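### 3.2 Effect of surface height on reported glare

Glare ratings were collected in the same rooms and with the same luminaires as the illuminance readings in Section 3.1. Each rating was given on a six-step scale, where 1 is "not noticed" and 6 is "cannot continue the task". Participants sat in a fixed position and read a printed page placed on one of two surfaces: a desk of standard height or a low table. The page was matte in all conditions. A total of 425 participants completed both surface conditions, and 2392 ratings were kept after the screening steps given in Section 2.4.

Ratings for the desk were lower than those for the low table under every ceiling layout tested. The difference was largest when the luminaire was placed behind the participant's shoulder line. In that position the reader bends forward to see the low page, the head moves out of the light path, and the reflected component reaches the eye at a steeper angle than it does at desk height. Roman's earlier model of seated reading posture predicts a shift of this kind, but it treats the torso as rigid and so places the change too far from the table edge. We did not correct the model for this and report the raw ratings only.

The low surfaces differed in finish between rooms. Wooden tops were used in the Skistier and Weka rooms and a painted top in the Russo room. Finish was entered as a fixed factor, with room as a random factor nested within building. 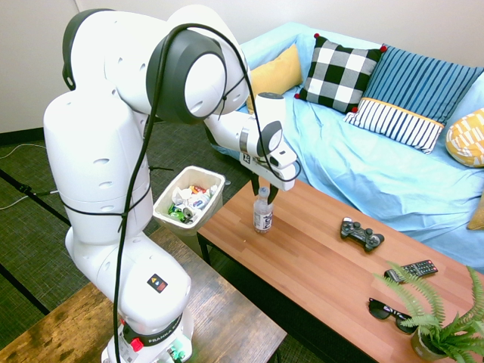
**Figure 6.** Low wooden coffee table with a Franka arm, its gripper above the table.

The nested model left little variance at the building level. Most of the remaining spread was between participants, and a large part of it was explained by the use of reading glasses. Participants who wore glasses gave higher ratings on both surfaces, with a wider gap between desk and low table. Lens coating was not recorded, and the present data cannot separate the effect of the lens from that of age.

A second analysis was limited to the 673 ratings given in the evening sessions, when daylight was excluded by blinds. The order of the conditions was unchanged. The effect of finish became smaller, and for the dimmest setting on the Voltness driver it could not be told apart from zero. We take this to mean that part of the finish effect in the full data set comes from window light mixing with the ceiling light, and that the two sources should be modeled separately where window position is known.

Dropouts were not evenly spread over the sessions. More participants left during the May sessions than in the later ones, mainly during the low table condition, and several gave neck strain as the reason. Ratings from incomplete sessions were removed, which may bias the low table results toward participants who tolerate the posture well. The true difference between surfaces could therefore be larger than the one reported. The effect of adding a backrest is treated in Section 3.3.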